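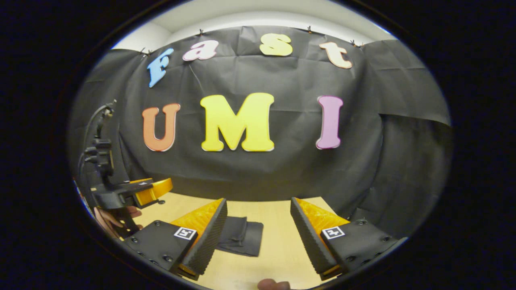
Folding Cloth by Hand, One Demonstration at a Time: An Interview with the Stostville Manipulation Project

Tuesday, June 7, 2022

The student manipulation project at Stostville Technical College runs as a two-semester elective. The students build handheld grippers, record themselves doing a task with them, and train a policy on the recordings. This year's task is folding cloth. Danica Zupan teaches the course. Henok Tamiru and Tín Triệu are in their final year and handle hardware and data, respectively. We spoke with the three of them in the project room.

Zupan chose cloth after a year of pick-and-place work that she describes as too forgiving. "With a block, you can be off by a centimeter and still get it," she said. "The block doesn't change shape when you miss. Cloth does. If the first grasp takes two layers when you wanted one, every step after it is wrong, and the students have to decide whether that recording is a bad demonstration or a useful one."

The class keeps such recordings if the operator recovers within the same take. Takes that are abandoned are stored separately and left out of training. Zupan said the rule was argued over for most of December and she would not claim it is settled.

The work is done with two grippers at once, one in each hand. Each has a pair of soft wedge-shaped fingers, printed in orange, with a black ridged pad on the inner edge. Tamiru is on his fourth version of the finger.

"The first ones were too stiff," he said. "They held a cup fine, but on a table they skated over the fabric. You want the tip to bend when it touches the surface so the pad lies down and gets under the edge. The second version bent too much and twisted sideways when you pulled. Then I changed the ribs and left the outside shape alone, mostly because I didn't want to redo the mounts."

The mounts are black blocks held together with small screws, and a square printed marker sits on top of each one, next to the base of the finger. The markers are used to recover the width of the opening. Software finds both in the image, computes the distance between them, and writes it out as one number per video frame. There is no encoder on the hand tool.

Asked how often the markers fail, Tamiru said the usual cause is glare. "The first set was on glossy stock. Under the ceiling lights you'd lose one whenever you tilted the wrist. We reprinted on matte paper and that fixed most of it. What's left is fingers. People hold the thing too far forward and a fingertip comes into the image. It's fine at the bottom. If it covers a marker, the width drops out and we have to interpolate."

Interpolation is allowed for gaps of up to 10 frames. Longer gaps cause the take to be rejected.

Triệu maintains the script that makes those decisions. It reads each take, checks that the camera position was tracked throughout, checks the opening width, and trims the start and end. He said tracking was the larger problem for most of the first semester.

"The tracking needs things to look at," he said. "We had a plain wall and a plain table, and it would drift or just quit. So we put up a backdrop and stuck big colored letters on it. Black behind, bright letters, white outlines. It's not scientific, somebody had the letters already cut. But you get a lot of corners out of a letter."

The backdrop is a black sheet clipped along its top edge, and it is wrinkled. Triệu does not iron it. In his view the creases help for the same reason the letters do, although he has not tested this separately. He has asked that it be left hanging between sessions, as a small change in how it sags means recording a new map of the workspace before any takes can be processed.

The cloth itself is dark, on a light tan wooden table. Zupan said the contrast was deliberate for the first round. A later set will use lighter fabric on the same table, and she expects the success rate to fall.

A session lasts 90 minutes. The students work in pairs, with one operating and one keeping the log, and they trade places halfway through. The log records the operator, the cloth, the starting arrangement and any comment. Mahfuz Patwary, a second-year student who joined the group in the spring, wrote the current log sheet. The earlier one had no column for the starting arrangement, and Triệu said that a good share of the winter recordings cannot be sorted by it.

Wide-angle lenses were a point of discussion. The students record through fisheye lenses, so the image is round and straight edges bend near the rim. Some of them wanted to flatten the images before training. Zupan had them try both.

"Flattening costs you the sides," she said. "With two hands, the sides are where the other hand is. If I'm looking out from the right gripper, I want to see the left one come in, even if it's bent and dark at the edge. We kept the round image."

The trained policy runs on a pair of bench arms on loan from Larard, a local equipment supplier, fitted with the same fingers as the hand tools. In the most recent trial it completed a single fold in 8 of 10 attempts. Both failures were double-layer grasps. The second fold has not been attempted on the arms.

Tamiru's next item is a thinner fingertip. Triệu wants to rerun the winter data with the new trimming rules before anyone records more. Zupan said the order would be decided by the lab schedule, which has the room closed for floor work until the end of the month.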